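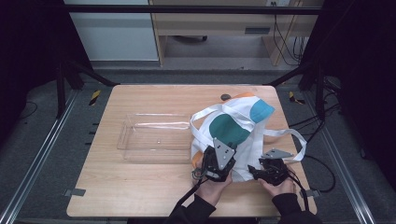 Bolsa de tecido branco e tabuleiro transparente sobre a mesa.

Manual do Olance para redações
Secção 4: Criar e enviar a edição digital

Por Renato Sosa | 18 de outubro de 2022
Categoria: Guias de configuração > Assinaturas e edição digital

Para seguir estes passos precisa de uma conta com perfil de Editor ou de Administrador. O perfil de Redator permite preparar artigos, mas não mostra o botão Publicar.

4.1 Preparar a edição

1. Abra o Olance e escolha Edições > Nova edição.
2. Introduza o título do jornal e a data de capa. A data de capa não pode ser alterada depois do primeiro envio.
3. No campo Modelo, selecione Diário, Semanário ou Suplemento.
4. Arraste os artigos da coluna Prontos para as secções respetivas. Os artigos sem secção ficam em Diversos.
5. Carregue em Guardar rascunho.

Nota: cada edição aceita até 200 artigos. Os suplementos contam como edições separadas.

4.2 Definir o acesso dos leitores

1. Abra o separador Acesso.
2. Marque os artigos de leitura livre. Os restantes ficam reservados a assinantes.
3. Em Resumo público, indique quantas palavras são mostradas a quem não tem assinatura. O valor predefinido é 50 e o máximo é 300.
4. Se o jornal vende exemplares avulsos, ative Compra única e escreva o preço com IVA.

Cuidado: ao mudar o modelo depois de definir o acesso, todas as marcações de leitura livre são apagadas.

4.3 Enviar

1. Carregue em Verificar. Os erros aparecem a vermelho e impedem o envio; os avisos, a amarelo, não.
2. Envie primeiro para a lista de teste, que admite 100 endereços.
3. Abra a mensagem de teste num telemóvel e num computador e confirme as ligações da capa.
4. Carregue em Publicar e confirme com o seu código.

Nota: os jornais que migraram do Farno devem importar de novo a lista de assinantes antes do primeiro envio. O procedimento está na secção 7. As contas Farno deixam de sincronizar em novembro.

Se o envio parar a meio, não carregue outra vez em Publicar. Abra Edições > Estado e escolha Retomar.

Partilhas: 6 | Comentários: 2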